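Gallium in my palm, finally

Dec 24, 2018

So my early present to myself turned up, and it's a little vial of gallium! I've wanted some ever since I read that it melts at 29.76 °C, which is a bit under 86 °F, so your own hand is warm enough to do it. I ordered from a small shop called Virkine, and it took 9 days to get here.

It came as a solid lump with a faint blue tint. I put on gloves (it leaves gray smudges on skin, and they hang around) and held it while I watched TV. For a good while nothing happened. Then the edges went soft and shiny, and all at once I had a puddle. I may have yelled.

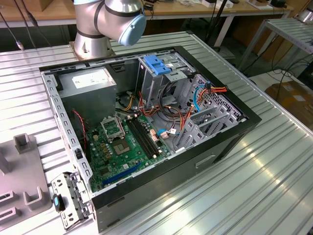

Open tower, empty CPU socket

Gallium is number 31 on the periodic table, right under aluminum, and those two do not get along. Or they get along too well - liquid gallium creeps into aluminum and makes it crumble. I tried it on a soda can. I scratched off the paint, rubbed on a drop and left it overnight on a plate, and in the morning my finger went right through. Keep it away from your good pans, and from your laptop if it has a metal case.

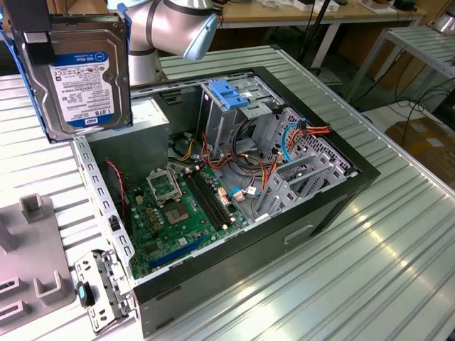

The 1.0TB WD Blue drive

The other odd thing is that it expands when it freezes, same as water. Don't store it in glass, and don't fill the container to the top. Mine lives in a plastic tub with plenty of room, in the drawer with my bismuth crystals from Sornari.

I also tried casting a star in a silicone ice tray. It took 2 tries to set, because gallium likes to stay liquid well below its melting point. Dropping in a tiny solid crumb got it going. The star has one stubby arm and I love it anyway.

Indium is next on my list, probably in January, if the price comes down a little.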